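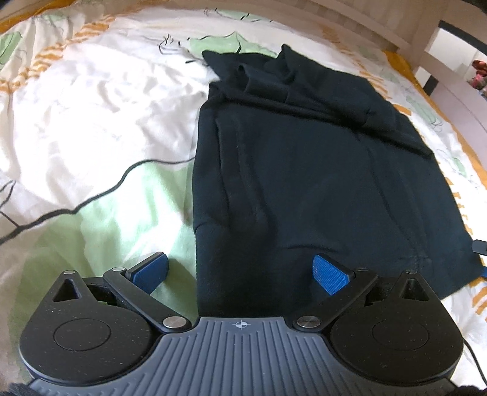
Learning to Fold from Hand-Held Demonstrations: Project Report

January 2, 2026
By Pallavi Maurya and Shivam Pathak

1. What the project set out to do

Our project was to gather examples of people folding clothes and use them to train a small policy that could later run on the arm in the Toltura lab. Most of the work, and most of this report, is on the first part. We had expected to spend the bulk of our time on training. In the end the gathering took nearly all of it, and the training section is short.

We chose clothes because they are hard to model by hand. A box keeps its shape when you push it. A sweatshirt does not, and it never lands the same way twice. We also wanted a task that could be recorded at home on ordinary surfaces, as the lab bench was booked for most of the term.

2. Equipment

All examples were recorded with a hand-held gripper that has a camera mounted on it. The person holds the tool, opens and closes the finger pads, and does the task with it. The camera sees the pads and whatever lies in front of them. We did not use an arm for recording at any point. The finger pads are blue, which helped later when we had to find them in the video against dark cloth.

We had two grippers on loan. They were meant to be the same, but one closed slightly further than the other, and we only noticed this after the first batch. Pallavi measured the opening of both and we corrected the width values in the files. From then on each recording carried a note of which tool had been used.

3. The task

Each example starts with one garment spread on a bed. The person takes hold of a sleeve or edge, brings it across the body of the garment, lets go, and carries on until the garment is in a rough rectangle. We allowed any order of folds in the first week. This was a mistake. Shivam tends to start from the left sleeve and Pallavi from the hem, and the early model could not settle on either. After that we wrote down one order and kept to it:

Left sleeve in, right sleeve in, hem up to the chest, then hem side over once more.

Hoods were left out of the written order at first. A hood that is bunched at the neck makes the top of the garment thick, and the last fold tends to slide off it. We added a step to flatten the hood before touching the sleeves. It made each example longer but there were fewer failed ones.

4. How the recording was done

The target was 1000 examples. We recorded in blocks, with a break between blocks, as holding the gripper up for long periods is tiring and the later folds in a long block were visibly worse.

Between examples the garment was picked up, shaken and dropped back on the bed. We then spread it by hand until it was mostly flat, but left the creases in. In a trial block we had smoothed everything carefully, and the model trained on that block did badly on anything with wrinkles.

We used 19 garments in total. They were T-shirts, jumpers, hooded tops and a few shirts with buttons. Garments were changed after each block, and the bed covers were changed when we could. A patterned cover is more difficult than a plain one, because lines in the pattern can look like the edge of a sleeve. We kept patterned covers in for that reason. Black garments on a light cover were easy to separate from the background, but their own folds were hard to make out. Seams and pockets on a black top almost disappear in low light — we recorded those in daytime, with the curtains open.

5. Checking and labelling

Every recording was watched once by the person who had not made it. The checker marked it as keep, trim or drop. The most common reasons for dropping were:

the garment slipping out of the pads halfway through a fold
the free hand coming into view and helping
tracking lost when the camera was too close to the cloth

The second reason caused some argument. It is very natural to steady the cloth with the other hand, and both of us did it without thinking. We considered keeping these, but a single arm has no second hand to use, so they went.

Tracking was lost more often on plain dark garments than on anything else. When the camera is low over black fabric it has little to follow. Keeping part of the bed or headboard in view for as long as possible made a clear difference, and we added this to our instruction sheet.

6. Training and first results

We trained on the kept examples only, using the lab's existing code with the image size reduced. The policy was tried on the arm with eight garments, none of which had been used in recording. It brought in the first sleeve reliably on T-shirts. The second sleeve was less steady, and the hem fold often began too early, before the sleeve had been let go. On hooded tops it usually got hold of two layers where it should have taken one.

We think the double grasp comes from our own recordings. When we looked again, we had often pressed the pads quite deep into the cloth before closing, and on thick fabric that picks up the back layer too.

7. What we would change

The fold order should be fixed before any recording begins. The two grippers should be measured on the first day. We would also record more starts from awkward positions, such as a sleeve tucked under the body, as we have very few of these.

The gripper files and the instruction sheet are in the shared folder under Toltura. The drop list is there too, with the reason given beside each entry. Shivam will be adding the hood recordings again in May with a lighter grasp.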